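2026-03-02
Equipment notebook, bench 2. Budget edition, unfortunately.

The request for next year is due Friday and I said I would write down what we need before anybody sees a catalog. So this is the list in the order it came to me, with money where I have money. Units are hundreds of dollars unless I forget.

Bench as it stands, block and pig task:

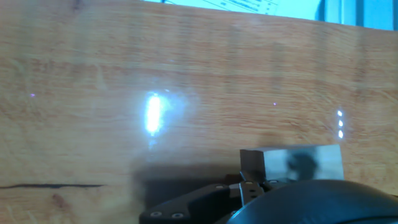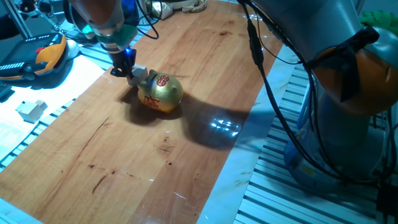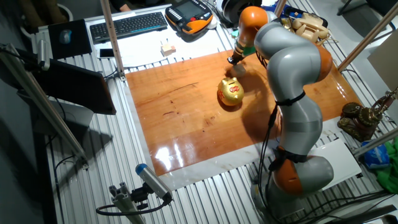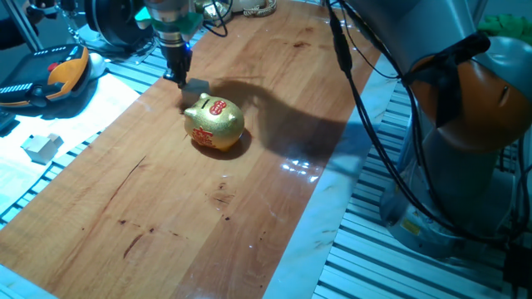
1. Fingers. We have been buying gripper fingers one pair at a time from Prarneck, at 24 a pair plus shipping, and the shipping is the same for one pair as for a full box. I found this out by reading the invoice, a thing I recommend. Put in for a box. If the box comes with the wrong hole spacing again, we send it back this time, we do not "make it work" with a drill.

2. Second gripper for the second arm. Two arms on one bench was sold upstairs as twice the throughput. What we got is one arm that does things and one arm that has to be planned around. Decide: either it gets a proper gripper (Tririer quoted 43, good through the end of the month, without the mounting plate, which of course is extra) or it goes to bench 4 and we get our elbow room back. I lean toward the gripper. Ask me again after the plate is priced.

3. Light. The varnish on the wood throws back every lamp in the room and the glare moves whenever the lamps do. Options:
- Matte board. Cheap. Changes the look of the task, so the February runs would not compare with anything after.
- Diffusers over the lamps. Gundthorpe has panels, price on request. I have requested. They want to set up a call.
- Polarizing filters on the cameras. Small money, but we lose light and I would have to redo exposure on everything.
Going with diffusers, pending call. If the call has slides I am buying bedsheets.

4. Cables. Put a real line in for cable management. Last year this was filed under "misc" and got cut, then we bought straps out of consumables all year and spent more. I want sleeves, proper clips for the rail slots, and enough spare length at the joints that nothing pulls tight at full reach. Said 150 in the draft total for dress packs on both arms. That number is from the vendor site and has not met a human being yet.

5. Service contract. Montoya renewal comes up in June. Current plan covers both arms, not the pendants, and a pendant is exactly the item that gets set down wherever there is a flat spot. Ask for a price with pendants included. Also ask what "next business day" means, given the last one.

6. Pendant holders. See above. Two brackets, bolt to the rail. We could print them. We have been about to print them since before I had this notebook. Buying them.

7. Props. Small and gray things against shiny gold things are a good hard case and I don't want to lose it, but we are down to whatever people brought in from home, and I can't put that in an asset register. Would like a proper set: blocks in a few sizes with a drawing behind each, plus duplicates of anything shiny that we intend to keep bumping into. Purchasing will ask why a robotics lab wants piggy banks. Suggested wording: "reflective curved test articles." I am not proud of it but it cleared last time for the teapot.

8. Shelving. The white sheet has become the place where everything goes. It isn't equipment, so it comes out of facilities, who will say it is equipment. Put it in both and see who blinks.

Not asking for this year:
- Third arm. Stop asking me. Power is fine, floor is fine, there is no one to run it.
- New workstation. The old one is slow but it is slow in ways we know.
- The force sensor from the trade show. 75 for one axis more than we use now. Nice booth.

Where it gets tight: items 2 and 4 compete. If they give us the second gripper and cut the cables again, we will have an arm that can pick things up and a dress problem at the elbow. If they give us cables and no gripper, we will have a very tidy spare arm. My ranking, for whoever edits this after me: cables, diffusers, fingers, gripper, contract change, props, holders. Shelving wherever it lands.

To do before Friday:
- Mounting plate price from Tririer, in writing, with the bolt pattern
- Hole spacing on the current fingers, measured off the part. The drawing is the old revision
- Lead times. Last order from Prarneck sat in customs for most of February and nobody had allowed for it
- Find out if the diffusers hang from the frame poles or need their own stand. If they need a stand, check that it clears both elbows
- Rerun the reach check with the second arm parked, so there is one clean number for the "do we need it on this bench" argument

Later, same day. Plate is extra and so is the cable for the plate. Revised 2 upward. Also moved the holders up one place, because I just spent ten minutes looking for the pendant and it was under a printout of this list.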